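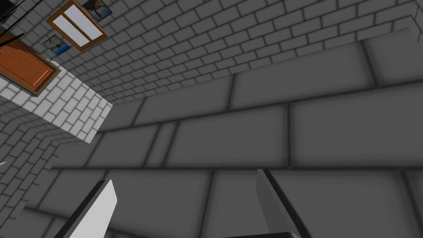 How to Clean and Seal a Brick Wall Inside the House

2026-03-06
By the Gellstead home repair desk

Bare brick looks strong, but inside a house it gives dust. You touch it with a dark sweater and the sweater is gray. In a kitchen the brick also takes grease from the air, and after some years the wall near the stove is darker than the rest. Both problems have the same cure: a good cleaning, some small repairs to the joints, and a clear sealer.

The work is not difficult, but it wants patience. Last June we did it in an old house in Sturkow, one long wall of 237 square feet, and most of our mistakes from that wall are in the text below.

What you need

A vacuum cleaner with a soft brush head
A stiff nylon brush (a wire brush leaves small bits of metal, which later make rust spots)
Two buckets and several sponges
Mild dish soap without color
A spray bottle
Pointing mortar, a small bag
A narrow pointing trowel
Clear breathable masonry sealer, water based
A wide brush or a roller with long nap
Plastic sheet and tape for the floor
Gloves, safety glasses and a dust mask

Step 1. Test the wall

Spray a little clean water on three or four places and watch. If the water goes in quickly and the brick becomes dark, the wall is open and it will accept sealer. If the drops stay on the surface, somebody has probably sealed or waxed it before you. In this case try the new sealer on a small hidden corner first and wait one day to see if it holds.

Look also for white powder. This is salt, and it comes out with moisture. A small amount can be brushed away. If it returns after a week or two, there is water coming from behind, and you must find where it enters before you seal anything.

Step 2. Take off the dust

Cover the floor. Put on the mask. Brush the wall with the dry nylon brush from the top to the bottom, and then go over it with the vacuum, joints included. Do it twice. We did it once and the first bucket of water turned to mud.

Step 3. Wash

Mix a spoon of soap in a bucket of warm water. Wet the wall with clean water first, then wash a part as wide as your two arms, then rinse it with the second sponge. Change the water often. Begin at the bottom and work up, so that dirty water does not run over dry brick and make stripes.

For grease, make a paste of baking soda and a little water, leave it for ten minutes, brush it and rinse. Please do not use acid indoors. It is sold for this purpose, but the fumes are bad and it can eat the mortar.

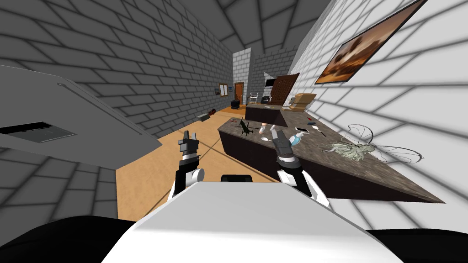

Do I have to seal the wall if it is far from the stove?

It depends on the dust. A wall that nobody leans on can stay without sealer, but if you find fine sand along the baseboard each week, one coat will help.

Step 4. Repair the joints

Scratch each joint lightly with an old screwdriver. Good mortar resists. Bad mortar falls out like dry cake, and this must be removed to a depth of three quarters of an inch. Vacuum the gap, spray it with water, and press the new mortar in with the narrow trowel in thin layers. When a thumb leaves only a light mark, shape the joint to match the old ones.

New mortar is often lighter or darker than the old. Make a small sample on a piece of board and let it harden before you decide on the color. 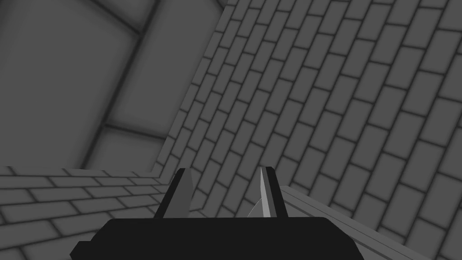

Brick in running bond, with the vertical joints offset from course to course.

Step 5. Wait

After washing only, leave the wall for at least 24 hours with the windows open. After joint repair, follow the time on the mortar bag, which can be several weeks before sealer is allowed.

Step 6. Seal

Our can of Massawe clear matte covered roughly 43 square feet per quart on old soft brick. Hard brick takes less. Put the sealer on from the bottom up, thin, and brush out every run at once – a run that dries stays shiny. Give the second coat when the label says so.

Wash the tools with water immediately. Keep what remains in the can for touch-ups, closed well and away from frost.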